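# Pantry and Door Storage – Gallery

The Household Storage Survey documents how everyday goods are kept in small shared kitchens. This page presents two views of the pantry corner at Drelitz House, where dry goods, cleaning items and safety equipment share a narrow space.
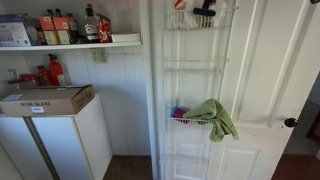

Wire storage at the pantry door, with boxed and bottled goods on the wall shelf.

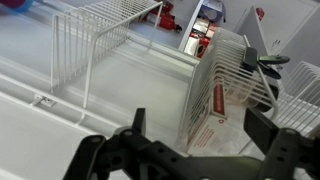
*Text and selection: Hedvika Mikuš, Clondon Institute for Domestic Studies. Posted 12th April.*

Drelitz House was converted to shared residences in 1997 and now has 38 rooms. Each floor has one kitchen, and each kitchen has a pantry corner of the same basic plan. The survey visited the second-floor pantry in February, before the yearly review of storage space. Both views are filed under record number 2867.

**First view.** Boxes and dark bottles stand together on the white wall shelf, above the cabinets. A carton marked "WINE GLASS" rests on top of the cabinets, and a red fire extinguisher stands upright against the paneled wall. The open door carries a white wire organizer with baskets at several heights. Small items are kept in the top basket, while a pink and purple cup and a green cloth towel are found lower down.

**Second view.** White wire racks are seen at close range, one of them with a white cardboard box printed in red. A key fob is clipped over the top wire. Farther back, an open cabinet compartment holds a pale blue-and-white package and a stack of red-and-white items, and a red fire extinguisher lies on its side.

Over-the-door storage was of particular interest to the survey. Residents are asked to keep heavy glass and full bottles out of door baskets and to leave enough clearance for the door to close. Light goods and cloths are suited to this type of rack – provided that nothing hangs into the path of the hinge.

House rules at Drelitz also cover fire extinguishers. They are to be kept upright, within reach and clear of stored goods. Residents who move an extinguisher while cleaning should return it to its usual position the same day.

Related galleries in this series cover the laundry room at Gezer Court and the entry closets at Floltis. Requests to reproduce material from this page should be sent to the Institute's records office, quoting the record number given above.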